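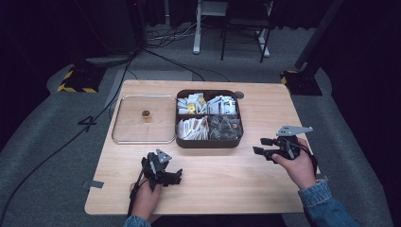

Flaltau has completed its review of the hot drinks points in the shared meeting rooms, and the new arrangements apply from April. The review was led by Carolina Baptista, with support from Lourenço Morais. Each point will now keep its packets in a divided box of the dark brown kind, with four compartments, set beside a clear tray on the table. Packets of one sort should stay together in one compartment, standing upright where there is room.

Until now, each room was stocked separately. Some rooms had a drawer, some had a bowl, and the rooms in the Frade building had a biscuit tin. Visitors often asked reception for sugar that was already in the room. Reception staff raised this with us last year and we are grateful to them for doing so.

What goes in which compartment is left to each building. We ask only that the layout is the same in every room on a floor, so that those who refill the boxes can do so quickly. Collovska has already agreed its layout. Pusau will confirm by the end of the month.

Boxes will be refilled at 8 am. Please do not top them up from the stock cupboard during the day. If a compartment runs out before a meeting, contact reception and a refill will be brought to the room. Overfilled compartments have been a problem in the trial rooms: packets at the bottom were bent or split, and several had passed their date before anyone reached them.

The clear trays are for cups and spoons in use. They mark easily. Please wipe them with a soft damp cloth and do not use scouring pads or the spray kept for the whiteboards. A light scratch is no reason to ask for a replacement. A cracked tray should be taken out of use the same day and reported.

Used packets and torn corners go in the bin by the door and should not be put back in the box. We recognise that this is a small matter, but it was the most frequent comment from the 13 rooms that took part in the trial.

Stock for the first term has been ordered: 200 packets for each large room and 100 for each small one. Decaffeinated coffee is included. Requests for other items, including herbal teas, may be sent to Lourenço Morais before the next order is placed.

Rooms with 2 tables will receive one box only, to be kept on the table nearer the door. Room bookers who need a second box for a large event should say so when they book.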